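Chapter 3

When the Hand Won't Let Go: Faults, Stops and the Bits in Between

I'll start with the worst afternoon I had at Runon, because it taught me more about robot safety than the two years of lectures before it, and because I still wince when I think about it.

We had a two-armed machine on a bench in the back lab at Drullholm, and its job was to work a panel of knobs and sliders, over and over, while we logged how often it managed. Pretty dull stuff, if I'm truthful. By January we'd got through 2714 runs and I'd stopped watching closely. I was eating a sandwich (yes, in the lab, and yes, I've since put up the sign). The right hand closed on a slider, pushed it to the end of its slot, and kept pushing. The panel skated across the bench, the left arm went after the knob where the knob used to be, and the knuckles of one hand met the forearm of the other with a crunch I can still hear.

I hit the stop. Both arms froze, exactly as they were meant to, and I felt very pleased with myself for a second or so. Then I noticed the fingers were still squeezing.

It's that squeeze I want you to keep in your head for the whole chapter. I'd pressed a big button labelled STOP and part of the machine hadn't stopped. Nothing was broken in the button. The wiring did what the drawing said it should. The arms were on one power circuit and the hands were on another, and when the robot was first put together someone had decided, quite sensibly, that a hand shouldn't drop whatever it's holding just because the arm has been halted. If you're carrying a full kettle, you'd agree with them. If your thumb is between the finger and the slider, you'd feel differently!

So was it a fault? I've put that question to plenty of classes and the room always splits. My own answer has shifted over the years, and you'll see me argue with myself in Section 3.4.

Three words we'll need

People throw these around as if they meant the same thing, so let's pin them down before we go any further.

A fault is something wrong in the machine or its program. Ours was a force limit on the right hand that had been typed in with the decimal point one place over. It had been sitting there for 19 runs, ever since somebody (me) reloaded the settings after a software update.

A failure is what you get when a fault finally matters. For all those runs the slider happened to be reached from a kind angle, and the hand never needed to push hard. Then it came in from a worse angle and did.

A hazard is anything that could hurt somebody, whether or not there's a fault about. A perfectly healthy arm swinging at head height is a hazard. I find students get stuck on this one, because they want a hazard to be somebody's mistake. Often it isn't. It's just the nature of a heavy thing that moves by itself.

Try the three words out on something at home before you read on. A garage door is a good one, or the toaster if you rent.

What the bench tells you

Dual-arm work has a particular trouble of its own, and you can get a feel for it just by looking at how close everything sits. Each arm has its own reach, its own limits and its own idea of where the panel is. The space they share is small. A person can work with elbows tucked in and never think about it, but a robot has to be told where its own other arm is, constantly, and if that information is stale by even a moment you get my crunch.

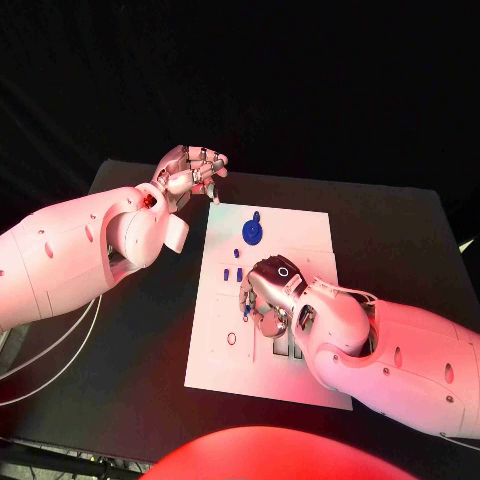

Figure 3.1 Two arms at a control panel, under red light. The right hand is down on the board; the left hovers over the upper-left corner, near the blue knob.

Have a go at this before you turn the page. Suppose the board slid a hand's width towards the left arm while both arms carried on with their planned moves. Sketch where each hand would end up, and mark any spot where you'd expect contact. Then look at the thin wires looping over the right wrist and the cables running off the left side of the table, and ask what either set might snag on. Cables were behind more of our stoppages at Drullholm than software ever was, and they hardly ever got written up, which bothered me then and bothers me now.

After the crunch

We lost the rest of that week. I'd love to tell you we sat down calmly and drew a fault tree, but the first thing we did was argue. The Didenko method, which you'll meet in Section 3.3, would have had us write down what each of us saw before anyone was allowed to explain it, and I wish we'd known about it. By teatime we had four theories and the settings file still hadn't been opened.

The fix to the number took a minute. The fix to the stop took over 3 months – new wiring for the hands, a rule about which grips should hold and which should release, and a lot of testing with foam blocks where fingers might be. We also clamped the panel to the bench, and I'm a bit embarrassed it wasn't clamped from the start.

Our Flurkum checklist at the end of this chapter grew out of that job. It's one page, it has a coffee ring on the original, and I still run through it every time I power up a machine I haven't used for a while. Keep a copy near the bench. Read Section 3.1 with a pencil handy, and leave the worked problems until you've done the sketch for Figure 3.1.

Runon Technical Readers | Chapter 3 | Copyright Runon. All rights reserved. | Contact us | Back to top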